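The Night Ferry to Ornden

Benedicta Akolgo had wanted to ride the night ferry since she was seven years old, and now she was on it, and it was even better than she'd hoped!

The deck shook under her boots. The whole boat smelled of diesel and fried onions, and somewhere below a man was singing to his dog. She had a window seat she didn't plan to use, a cheese roll wrapped in a napkin, and her grandmother's map of the islands, which was so old that it still showed a lighthouse on Draltard.

"There's no lighthouse on Draltard," said the woman beside her at the rail. She wore a deckhand's jacket and had a mug of tea in each hand. She gave one to Benedicta as if they'd arranged it. "Went into the sea before I was born. Good map, though."

"It was my grandmother's. She worked this boat."

"This one? The Valtance?"

"In the kitchen, for thirty winters. She said you could see the stars go out one at a time when the fog came in, like somebody walking through a house and switching off the lamps."

The deckhand laughed and looked up. "Well, you might get your wish. It's February. We get fog most nights."

They drank their tea. It was terrible tea, strong and far too sweet, and Benedicta loved it. She asked about everything: how deep the water was (273 feet, out past the second buoy), whether whales ever came by (oh, yes, and once one had followed them clear to the harbor), and why the horn sounded so sad.

"It's cracked," said the deckhand. "The captain won't let them fix it. People on the islands set their clocks by that horn, and they'd think we were some other boat."

Around midnight the fog did come. It rolled over the bow in great soft heaps, and the stars went out, first the low ones and then the high ones, one at a time, exactly as promised. Benedicta forgot her roll. She forgot that her fingers were freezing. She laughed out loud, and the man with the dog, who had come up for some air, laughed too, though he couldn't have known why.
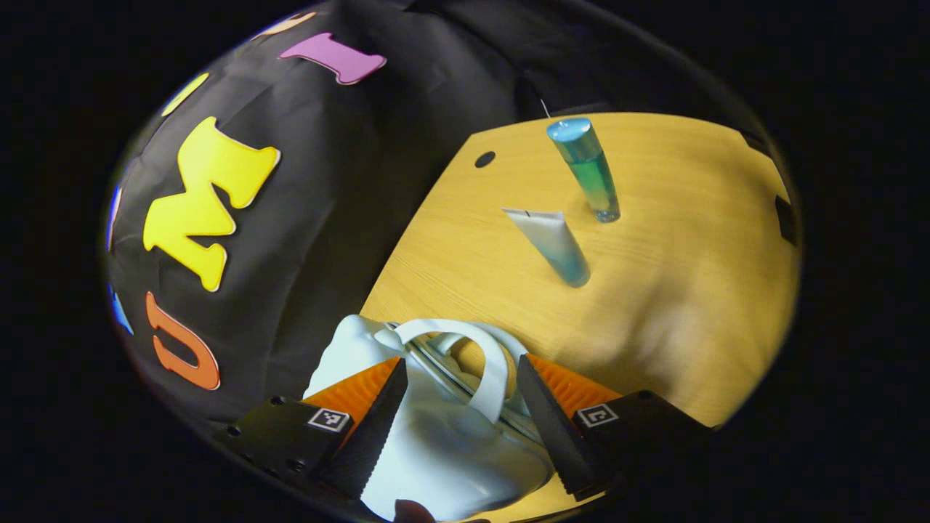

The horn blew. It was a dreadful noise, like a cow falling down a well, and from far off in the dark a bell answered it.

"Who's that?" she whispered.

"That's old Rostami, on the point. He rings every time we go by. His father did it before him." The deckhand nodded toward a brass handle on the wall of the wheelhouse. "We give him two short ones back. Your grandmother would have heard it every night. Do you want to do it?"

Did she want to! She put down her mug, wiped both hands on her coat and took hold of the handle. It was cold and a little sticky with salt. She pulled once and then again, and the whole boat hummed up through the soles of her boots.

For a moment there was only the engine and the water. Then the bell started up again, fast and wild, going on and on, and the dog began to bark at it, and Benedicta leaned out over the rail as far as she dared and waved both arms at the fog.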